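## 4. Gripper and Controller Comparison

### 4.1 Setup

We compared two finger sets and two arm controllers on a sorting task with industrial push-button switches. The bench at Willgate has two arms facing each other across a white tabletop, with a blue plastic tray on the left and a metal-rimmed tray with a dark interior on the right. Switches start in the blue tray. A trial asks the system to pick a named switch, carry it to the middle of the table, pass it to the other arm if needed, and place it in the right-hand tray. Tray positions were not fixed with a jig. They were set by hand at the start of each block, so small offsets and rotations are part of the test.

The finger sets are referred to as Ida (flat pads) and Sander (pads with a shallow V groove). Both mount to the same parallel gripper body and have the same stroke, and both arms carried the same set in any given block. The baseline controller is the position controller shipped with the arms. The second, Reddy, adds a compliance term at the wrist and slows the approach when measured motor current rises above a threshold. Both controllers receive identical target poses from the same planner, so differences in the results come from the fingers, the low-level control, or the interaction of the two.

Switches were chosen because their shapes disagree with each other. A mushroom cap is wide and smooth, a contact block is square with screw heads on it, and the body between them is round.
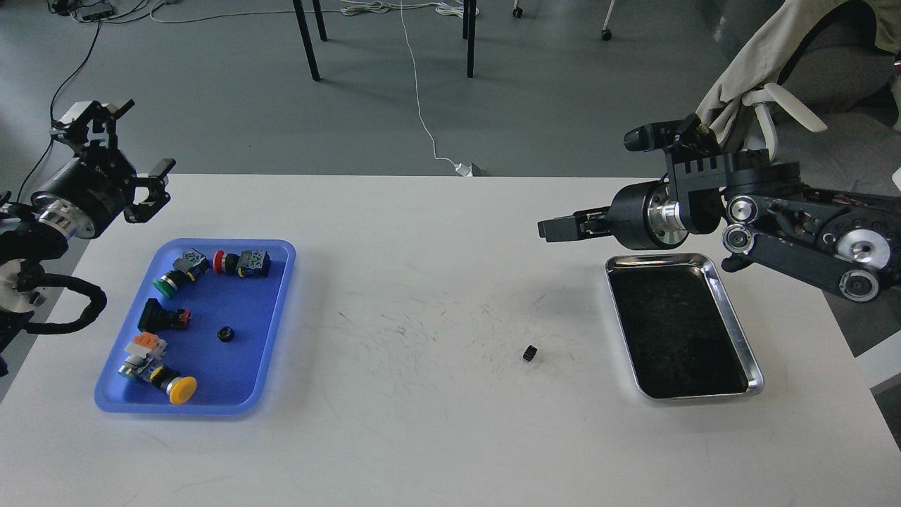
*Last changed: August, revision 2*

**Figure 3.** Sorting bench with both arms over the table. Push-button switches with green, red and yellow caps are among the parts in the blue tray; the metal-rimmed tray is at right.

### 4.2 Protocol

Each combination of finger set and controller was run for 50 trials per switch type. The four types used in scoring were green flat cap, red mushroom, yellow mushroom, and bare body. Four combinations and four types give 800 trials in total. Other small parts could be present in the tray during a trial, but they were never named as targets and contact with them was not penalized.

A trial was scored as a success if the named switch ended inside the rim of the right-hand tray. A switch resting on the rim counted as a failure. We also logged the grasp site (cap, body or contact block), the number of regrasps, and whether any other part was moved more than a finger width. The planner could regrasp twice before the trial was stopped.

Camera exposure was locked for the whole series. An early pilot with automatic exposure gave poor segmentation near the metal rim, and those pilot trials are not included in any of the totals.

### 4.3 Observations

Three of the four types showed the same ordering. Sander fingers did better on round bodies, where the groove centered the part as the gripper closed. Ida fingers did better on contact blocks. With the grooved pads, a block tended to seat on one edge of the groove and rotate during the lift – enough in several cases to bring it down across the rim at placement.

The yellow mushroom was the exception. Its cap is too broad to grasp comfortably across the diameter, so the planner went for the body or the block. When the switch lay with its block raised toward the gripper, both finger sets worked. When the cap was tilted up it shadowed the body from the head camera, and the planner often picked a site on the cap edge. Most of the regrasps in the series come from this one situation, and neither finger set fixed it.

The controller mattered most at first contact. Under the baseline controller the fingers sometimes pressed a part into the tray floor and pushed it sideways before closing. Reddy reduced this but lengthened the approach, and on very light parts the current threshold was not reached at all, which left the two controllers behaving alike. Handovers in the middle of the table were less sensitive to the controller than we expected. Failures there were mostly inherited from a poor first grasp.

Neighboring parts were a further source of error. Two switches lying side by side near the upper left of the blue tray leave little room for a finger between them, and a wide opening on approach will nudge the second switch. We did not limit the opening width in this series. A version of the planner that does so is being tested separately.

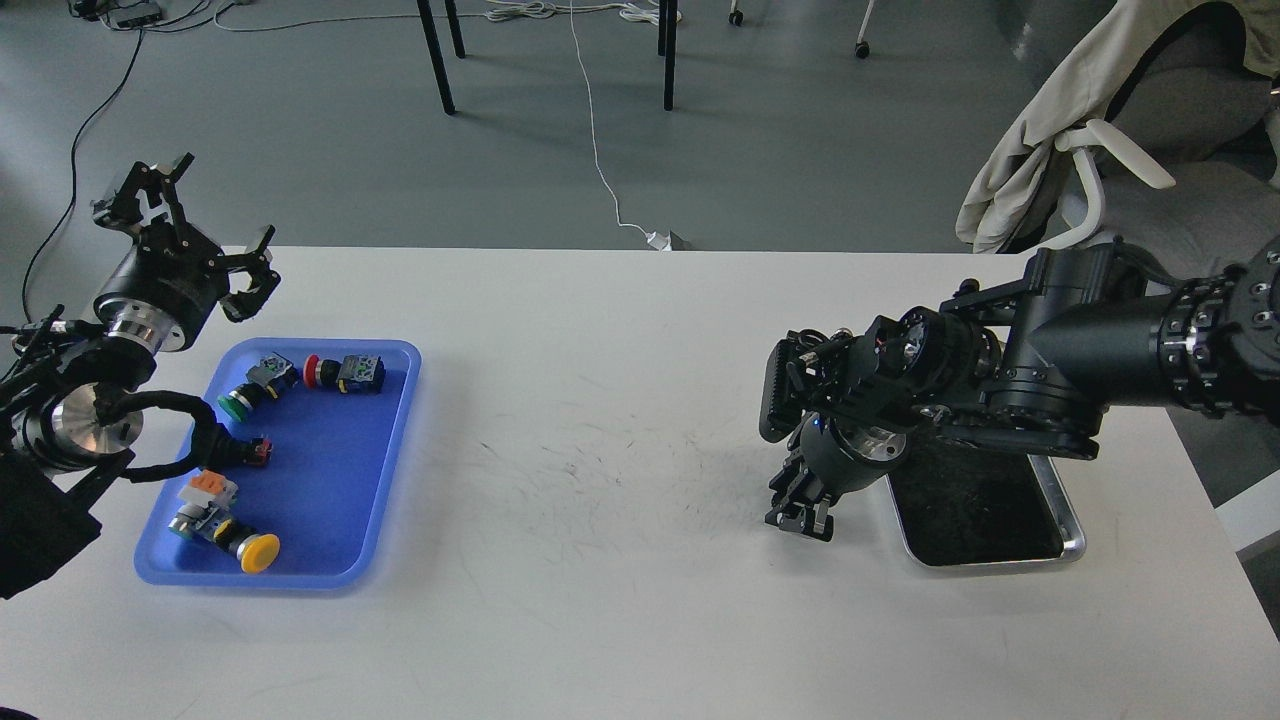

Sachiko Hirano, commenting on a draft of this section, objected that scoring by final position hides the cost of regrasps: "A grasp that takes three attempts and lands in the tray is not the same result as one that takes a single attempt, and your ordering of the finger sets could change if you split them." She also asked for the Reddy threshold to be varied, as a single value says little about the compliance term itself.

We agree with the first point and report first-attempt success separately in Section 4.4. The threshold was held at one value for the full series and we make no claim about other settings.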